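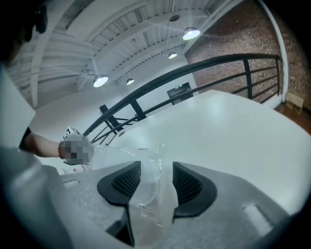
Figure 3. View from the wrist camera of one gripper, with clear plastic film across the gripper's center. The marker cube is in the operator's hand at left.

4.2 Clock alignment and relative pose

Each hand-held gripper carries its own camera and runs its own clock. The policy needs both streams on one timeline, and for two-handed tasks it also needs the pose of one gripper in the coordinates of the other. We get both from the same software pass, which we call Celleo. It runs offline on a workstation after the recordings are copied over.

Celleo first estimates a trajectory for each camera on its own, using visual-inertial odometry. The lens is very wide, so most of the image is the room and only the lower part is the gripper. We mask the gripper body with a fixed polygon, drawn once per unit. Without the mask, the tracker locks onto the edges of the fingers and finger mounts, which do not move in the image, and reports that the camera is standing still.

The polygon does not help with things that lie on top of the gripper or hang from it. Clear film is the hardest case we have met. Its folds throw bright highlights that look like good corners to the detector, and they slide as the film moves (Figure 3). An early version of the tracker, Prullham, accepted these points and drifted. The current version keeps a feature only if it has survived 8 frames and agrees with the motion predicted from the inertial data. This removes most points on film and costs us a few good ones on the ceiling.

The second step looks for marker cubes. A cube has a different printed pattern on each visible face, so one clear face is enough for a pose, and two faces resolve the flip that a single flat marker can suffer from when it is small in the image. We solve for the cube as one rigid body – all detected corners go into the same fit. Detections near the border of the image are kept, but their corners get a lower weight, as our lens model is least accurate there.

The cube may be mounted on a gripper or held loose. Celleo does not guess which. The operator sets a flag at the start of a recording, and if the flag says "loose" the cube pose is written to the log and left out of the relative pose solution. We added the flag after Dörte Meinecke found a batch of demonstrations in which the second gripper seemed to jump across the table. The cube had been read as mounted when it was not.

When the cube is mounted, we know the fixed offset from the cube to the camera on that same gripper. A single sighting then ties the two trajectories together. We collect all sightings in a recording and solve for one rigid transform and one time offset. The time offset is found by a coarse search followed by a few rounds of least squares. A recording needs at least 2 seconds of relative motion with the cube in view, or the offset is poorly determined and the recording is rejected.

We tested the pass on 2,000 recordings made in a room with a railing, a brick wall and a corrugated metal ceiling. Celleo returned a solution for 97 percent of them. The ceiling is a mixed blessing. Its beams and decking give the tracker long, stable edges, but the ribs repeat, and a match can slip by one rib during a fast turn. The brick wall has the same problem at a smaller scale. Slips of this kind show up as a step in the trajectory that the inertial data does not support, and we cut the recording at the step. Lamps are left in the image. Their outlines are sharp enough to track as long as exposure is held fixed.

Loop closure is run once per recording and never across recordings. We tried a shared map of the room, built with a separate tool called Walteck, and dropped it. Chairs and boxes get moved between recordings, and the time spent on updating the map was greater than the time saved in tracking.

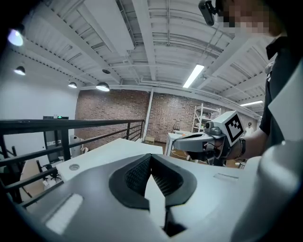

4.3 Filtering demonstrations before training

The aligned recordings go to a second program, Bednárik, which drops those unfit for training. It checks three things: gaps in the trajectory, gripper speed above the limit of the target arm, and poses outside the reach of the arm at its planned mounting point. The limits are read from the same configuration file the controller uses, so a change to the arm setup needs no change to the filter.

Recordings that fail only the speed check are slowed down and kept. The others are moved to a separate folder with a text file that names the failed check and the time at which it failed. We do not repair gaps by interpolation, even short ones. In early trials the policy learned the straight-line motion that interpolation produces – it cut corners near the edge of the table.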